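Baking sheet (also: sheet pan, tray, oven tray)

I keep this entry as part of my little kitchen encyclopedia, and it's one of the longer ones, since I could talk about flat pieces of metal all day. Last gone over on 27 June 2020.

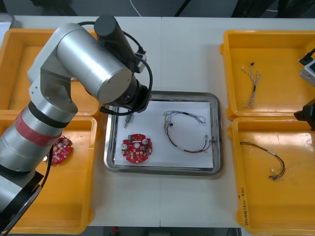 A baking sheet is a flat metal pan used in the oven for cookies, rolls, vegetables, and pretty much anything that doesn't run. Strictly speaking, a cookie sheet has no sides (or only one turned-up edge to grab), while a sheet pan has a rim all the way around. I mix the two names up constantly and so does everyone I cook with.

Sizes

In American kitchens the big one is the full sheet, 26 by 18 inches, and it won't fit in most home ovens. I learned this by buying one! The half sheet is 18 by 13 and is what most home bakers mean when they say sheet pan. Quarter sheets are great for toast, nuts, or dinner for one. I own 5 halves and 2 quarters, and I'd give up the toaster before any of them.

Materials

Plain aluminum heats fast and evenly, and it's what bakeries tend to use. It does react with sour foods, so tomatoes and lemon can leave dull marks and a slightly tinny taste. Stainless steel shrugs all that off and stays shiny longer, but it carries heat more slowly, so you may get pale spots in the middle of a batch. Dark nonstick pans brown the bottoms quicker. I take mine out a couple of minutes early.

Lining

Parchment paper is my favorite, hands down. It keeps things from sticking, and cleanup is mostly a matter of lifting it off. Don't swap in wax paper, though (the wax melts, and it can smoke). Silicone mats work well too and last for years, but I find cookies spread more on them.

Warping

That loud bang from the oven is the pan twisting as one part heats up faster than another. Thin pans do it most. A rolled rim with wire inside helps a lot, and so does not running cold water over a hot pan, which I still do when I'm in a hurry.

Care

Warm water, dish soap, a soft sponge. Baking soda paste will lift most brown stains if you leave it on overnight. Keep bare aluminum out of the dishwasher, where it goes gray and chalky.

See also: cooling rack, jelly roll pan, parchment paper, roasting pan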